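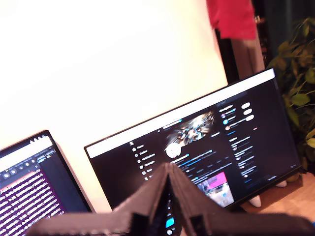 A laptop and a larger monitor side by side on a desk.

An external monitor is a display screen connected to a computer that already has a screen of its own, most often a laptop. It may repeat what the first screen shows, called mirroring, or add to the working area, called extending.

Use

In extended mode the operating system treats the screens as one wide surface, and windows can be dragged between them. Their order in the settings should match their order on the desk, or the pointer will leave by the wrong side. Screens of different heights can be lined up in the same menu. Text may change size as a window crosses over, as each screen can have its own scaling.

Connection

Older monitors used VGA or DVI. Later models use HDMI, DisplayPort or USB-C – the last of these can carry power as well as picture, though not every USB-C socket supports video.

Placement

The top of the screen is usually set at or slightly below eye level. Placing it side-on to a window reduces glare. In her handbook Desk and Screen, Vesna Papadopoulos advises putting the screen used most straight ahead and turning the other slightly inwards.

See also: Docking station; Display resolution; Multi-monitor

Comments (3)

Piveck: The bit about screen order fixed my pointer problem, thanks.

Halilović: Could you add something on monitor arms? My desk is only 3 feet wide.

Wevgate: DVI comes in several kinds, and only some carry an analogue signal. Worth a line under Connection.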